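Stenard Folding Notes, version 2

What this is

A record of garments being straightened, folded and, in the weaker moments, rolled into a lump and called done. Each of the 336 entries covers one garment and one attempt. There are 22 garment types, including "other," which has done more work than the rest.

Layout

notes/ has one text file per entry
labels.csv has garment, color, starting state and final fold
ukport/ and drerirberg/ hold the entries from each laundry room, kept apart so you can compare their habits

Labels

Starting state is flat, crumpled or balled. Final fold is halves, thirds, roll or abandoned. Socks are labeled singly - pairing them was attempted in October and is not discussed further. Fitted sheets are left out of this version. The Marín folding order (sleeves, sides, hem) is the default wherever a garment has sleeves to speak of.

Known problems

Attempts stop after 30 minutes, even when someone was nearly there. Black and charcoal were swapped in the early Ukport files. Anything labeled "smooth" was labeled by an optimist. 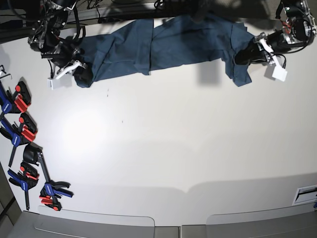
Garment type is the least reliable column, and dark clothes are most of the reason. Stretched into a long band, a navy piece could be a shirt or a pair of trousers, and the lighter crease across the middle settles nothing. Use "unknown" for those. A bunched end still counts as crumpled, however presentable the rest of it looks. Corrections go in labels.csv with the old value left in the comment column.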